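Accueil | Projets | Suivi | Contact

Mis à jour en juin

Bonjour Flora, petit point sur la préparation des pochettes Skivis ! Le modèle transparent bordé de beige nous plaît bien : on voit tout de suite ce qu'il y a dedans, et les petites balles blanches y rentrent sans forcer. On travaille sur le plateau blanc posé sur la table en bois, c'est bien plus confortable pour trier. 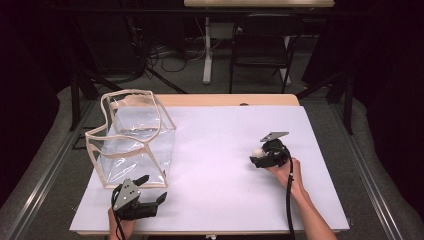 Côté chiffres, 408 pochettes sont prêtes sur les 1000 prévues, dont 64 déjà parties chez Medrano. Il me manque encore 300 balles (commande passée chez Gerker, livraison mardi si tout va bien). Le budget tient, je t'envoie les factures dès que je les ai.

Contact : Brunoton, suivi de projet | Haut de page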